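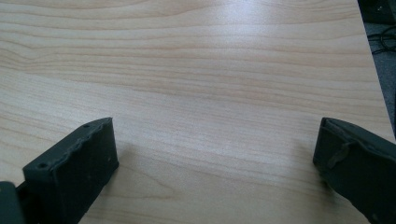 # White film on everything since I moved - is it the water or is it me?

**pirkley_kitchen**, posted 1st September

I moved to Vutirari at the start of summer and ever since then my dishes look terrible. Glasses come out cloudy, forks have little dots all over them, and my black mugs look like somebody breathed on them and walked away. I don't have a dishwasher (the apartment is tiny, there's barely room for the stove), so everything gets washed by hand and left to air dry.

I've switched soaps twice. First I had whatever was on sale, then I got the Bosari lemon one my neighbor swears by. Same film with both. I also tried using less soap in case I wasn't rinsing enough, and then everything was greasy AND cloudy, so that was a fun evening.

I called the water company and the woman on the phone told me the last reading for my area was 400 parts per million, and then she had to take another call. Is that a lot? I have no idea what to compare it to. Where I lived before, I never thought about water at all. The kettle has a crust on the bottom now too, if that helps.

I rent, so I can't put in anything that involves cutting pipes. And I'd really like to stop drying every single thing with a towel like I'm working in a hotel. What do other people do?

---

**calado_gal**

Oh, that's the water all right! 400 is very hard. I'm over in Calado and mine's even worse - the strip test I bought came up somewhere past the last color on the chart, so I just call it "chalk" and leave it there. The kettle crust is the giveaway. Soap doesn't do that.

The film is mostly minerals that stay behind when the drops dry. So the soap you buy won't change much, and you can go back to the cheap one if you like it. Changing what happens in the last minute of washing helped me a lot more.

My routine, which took me way too long to work out:

- Wash as usual, in water as hot as you can stand.
- Rinse under the faucet.
- Dip the glasses in a bowl of cool water with a good splash of plain white vinegar.
- Stand them so they can drain, and leave them alone.

I don't rinse the vinegar off. People always ask about the smell and I promise it's gone once the things are dry. Change the bowl when it starts looking tired. Mine gets through a whole sink of dishes, but there's only two of us and we're not fancy.

How you stack matters too. If a glass sits flat on its rim, the water can't get away and you get a perfect little ring. I used to pile everything on a towel and the bottom layer was always the worst.

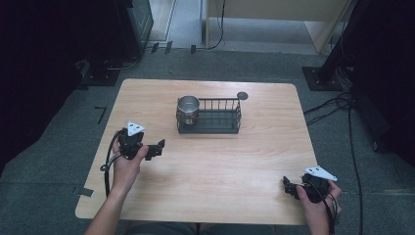
Give things space, is what I'm saying, and tip the cups a little so nothing pools in the hollow on the bottom. If your counter is as small as it sounds, do the glasses first and put them away before you start on the pots. I lose a bit of time that way but I don't end up with a wobbly tower next to the stove.

For the film you've already got, soak the glasses in half vinegar, half warm water for 30 minutes, then go over them with a soft sponge. Don't do this with anything that has a gold or painted edge! I ruined a pretty set of my aunt's and I still feel bad. And keep the vinegar off marble or other stone if that's what your counters are.

The kettle is easier. Fill it halfway with the same mix, boil it, let it sit till it's cool, pour it out, then boil plain water once or twice and dump that too. I do mine every three weeks or so.

---

**bluepot587**

get a softener, problem solved. had one put in last November and never looked back

---

**sinkside_sam**

They said they rent, so a softener is probably out unless the landlord pays. Worth asking though - mine said no and then changed her mind when the water heater went.

I'd agree with most of the long answer above. One thing I'd add is to check that your glasses are cloudy from minerals in the first place. Put a drop of vinegar on one and rub it with your finger. If that spot clears up, it's mineral film and you can get it off. If it stays cloudy, the glass itself is worn, and soaking won't bring it back. Mine were half and half. I kept the worn ones for juice.

Also, a jug filter for the kettle might slow the crust down. It depends on the kind, some only deal with taste, so read the box before you pay for it.

---

**pirkley_kitchen**

Did the drop test on a glass and it cleared right up, so I'm off to buy vinegar. Kettle tonight, glasses tomorrow. Thank you all!! (And I'll ask about the softener, but I know what he's going to say.)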